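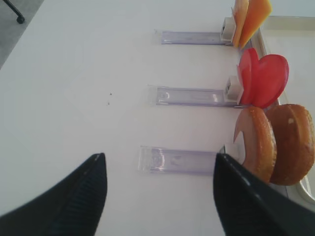

Clear plastic strips and food items on a white tabletop.

Prunadberg bakery to sell its plum caramels by the piece again

The Jotora bakery in Prunadberg will bring back its loose plum caramels in October, two years after it stopped making them. The candy will be sold by the piece from the counter and in paper bags of 200 grams, the bakery said in a notice posted in its window and on its website.

The caramels were dropped when the copper pan they were cooked in wore through at the base. The bakery tried making them in a steel kettle over one winter but was not happy with the result, which it described as too pale and too hard to bite. A replacement pan was ordered last year from Demach, a metal shop in the next valley, and was delivered in the spring.

Plum caramels have been made in Prunadberg for several generations, mostly at home. The town sits among orchards, and the fruit ripens faster than families can eat it. Plums that are too soft for cakes are cooked down for hours into a thick, dark butter. Part of that butter is then stirred into boiling sugar, cream and salt. The candy is poured onto an oiled slab, left to set overnight and cut by hand the next morning.

Jotora's version differs a little from the one most households know. It uses less cream and a spoonful of cider vinegar, and the plum butter goes in late, when the sugar has already turned the color of strong tea. The bakery says this keeps the taste of the fruit. Older customers tend to remember a softer candy rolled in walnut crumbs, and the notice says a walnut batch will be made before Christmas if enough nuts can be found locally.

The harvest has been good this year. Growers around the town started picking early, after a warm and fairly dry August, and the late blue plums used for the butter came in small but very sweet. The bakery bought most of its fruit from the Ansari orchard, on the slope above the old rail line. Small fruit is an advantage for this kind of work – there is less water to cook off, and the skins break down without needing to be sieved out.

Cooking the butter took up most of September. The bakery did it in the afternoons, once the bread ovens had cooled enough to be used at low heat, and filled 17 large crocks that are now stored in the cellar. That should last until the end of February. No more will be made until the next harvest, and the bakery does not plan to use dried plums or bought jam to stretch the supply.

Prices have not been announced. The notice says only that single pieces will cost more than they did before, mainly on account of butter and cream, and that the bags will work out cheaper than buying the same weight loose. Customers are asked to bring their own tins if they have them. There will be no mail orders this season. The caramels soften in a warm delivery van and stick to their paper, and a test parcel sent in June arrived as one solid block.

The counter will open for caramels at 10 a.m., after the morning bread rush. They will not be sold at the weekly market, where Jotora has a bread stall, at least for the first month. Larger orders for weddings and name-day parties can be placed in the shop with a week's notice.

The first batches will be plain. A second kind, with toasted poppy seed, is being tried out and may follow in November. The bakery had also considered a chocolate-covered caramel but has put the idea aside, as the coating cracked when the centers were cut the traditional size. Smaller centers held their coating better, but by then the plum could barely be tasted.

For people who would like to make something similar at home, the shop has printed a short leaflet with a household recipe, scaled down to a single saucepan. It calls for 2 cups of sugar, a cup of thick plum butter, half a cup of heavy cream, a good piece of butter and a pinch of salt. The sugar is melted dry over medium heat without stirring, then the warmed cream is added slowly, well away from the flame. The plum butter goes in last. The mixture is cooked until a drop of it holds its shape in cold water, then poured into a lined pan and left alone until the following day.

The leaflet warns that store-bought plum butter is often too loose and should be cooked down first, until a spoon dragged across the bottom of the pot leaves a clear track. It also recommends a deep pan, as the sugar foams up when the cream goes in, and says that children should be kept away from the stove at that point. Pieces that have gone sticky can be dusted with a little powdered sugar or melted into hot milk. Wrapped in waxed paper and kept in a cool cupboard, the caramels last three weeks.

Copies of the leaflet are free at the counter. It replaces an earlier one that had been handed out for years with a mistake in it, giving the salt in tablespoons where a pinch was meant. Anyone who still has the old sheet, which was printed on yellow paper, is asked to throw it away.

The bakery will keep its usual hours through the fall and will close for a week in January for repairs to the oven floor. Caramels will be off the counter during that week, and bags ordered ahead should be picked up before the closing. Bread will be available from the Jotora branch by the bus station, which does not carry the candy.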